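Foren-Übersicht » Technik & Alltag » Können Maschinen eigentlich schon Hausarbeit?

packtisch_rita
Juli 2024
Hallo zusammen, ich lese hier sonst nur mit, aber das Thema lässt mich gerade nicht los. Ich arbeite im Retourenlager bei Fjeld und bei uns wird jetzt diskutiert, ob Roboter die Tütenware übernehmen sollen. Also Versandbeutel nehmen, unter die Messstation legen, aufs Band, nächster. Klingt total stumpf, oder? Mein Schwager meint, wenn das geht, dann räumt mir so ein Ding in zwei Jahren auch die Küche auf. Ich glaub davon kein Wort – aber ich lass mich gern überzeugen!

Lötzinn_Lars
Deine Küche räumt da gar nichts auf, sorry. Im Lager ist alles gerade, das Licht ist immer gleich und die Kiste steht jeden Tag am selben Fleck. Bei mir zu Hause liegt auf dem Stuhl erst eine Jacke, dann die Katze, dann beides.

kistenschieber35
Ich seh das lockerer als Lars. Ich hab im Juli bei Talcombe eine Vorführung mitgemacht, genau mit solchen Plastikbeuteln, und stand da bestimmt viel länger rum als geplant. Das Gemeine an den Dingern ist ja, dass sie keine Form haben. Ein Karton ist ein Karton, aber so ein Beutel liegt jedes Mal anders, das Etikett mal oben, mal unten, mal in einer Falte. Ich häng mal was an:
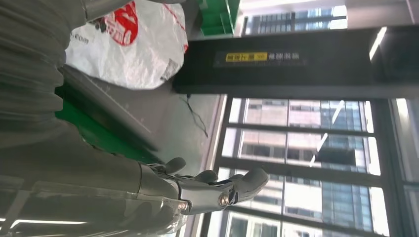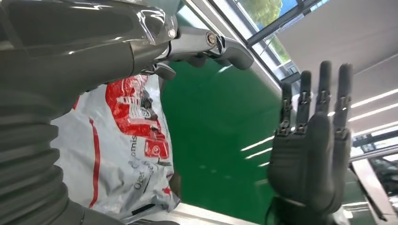

Vom Platz mit Kiste, Messmatte und Band:
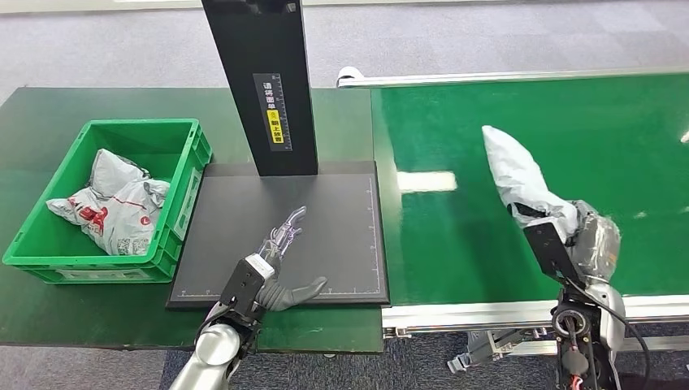 Was mich überrascht hat, war, wie langsam das Ganze war. Ich hab früher im Akkord gepackt, 300 Sendungen in der Schicht waren bei uns ein schlechter Tag. Davon war die Vorführung meilenweit weg. Andererseits hat mein erster Akkuschrauber auch nichts getaugt und heute geb ich keinen mehr her.

packtisch_rita
Oh super, danke fürs Hochladen! Hände mit Fingern hatte ich gar nicht erwartet, bei uns war immer nur von Saugern die Rede. Weißt du, warum die das so machen?

kistenschieber35
Der Mensch am Stand meinte, Sauger sind bei glatten Kartons unschlagbar, bei knittrigen Beuteln ziehen sie gern Luft. Ob das überall so stimmt, kann ich dir nicht sagen.

Lötzinn_Lars
Stimmt nicht überall. In Dostberg haben wir Sauger an den Beuteln und die laufen ganz anständig, mit weichen Lippen und genug Unterdruck. Fünf Finger sind Show. Jedes Gelenk ist eins mehr, das kaputtgehen kann, und wer wechselt das nachts um drei? Ich.

frau_mopp
Ihr redet alle übers Lager, die Frage war doch die Hausarbeit :) Ich hab für 800 Euro einen Saugroboter gekauft und er fährt sich jede Woche am selben Teppichfransen fest. Wischen kann er, das geb ich zu, und ich möchte ihn auch nicht mehr missen. Aber bis mir einer die Einkaufstüte auspackt und die Eier heil in den Kühlschrank stellt... da bin ich Rentnerin.

kistenschieber35
@frau_mopp Eier sind vermutlich sogar einfacher als die leere Tüte danach, die sind wenigstens immer eiförmig.

@Lars mit der Wartung hast du einen Punkt. Nur wenn ich zwischen Beutel, Kiste und mal einer Dose wechseln muss, will ich nicht jedes Mal den Greifer umbauen. Bei uns in Clalholm stand die Sauganlage bei jedem Artikelwechsel erst mal still.

Lötzinn_Lars
Dann habt ihr die falsche Anlage gekauft. Schnellwechsler gibt es seit Ewigkeiten.

packtisch_rita
Jetzt streitet euch nicht, ich nehm beides mit in die Besprechung. Ich frag da auch mal nach, was passiert, wenn zwei Beutel aneinanderkleben, das haben wir nämlich bei Wärme ständig, und ich friemel die dann mit dem Fingernagel auseinander. Hat da jemand Erfahrung?

Lötzinn_Lars
Doppelgriff erkennen wir über die Waage hinter dem Band. Trennen macht dann die Kollegin von Hand.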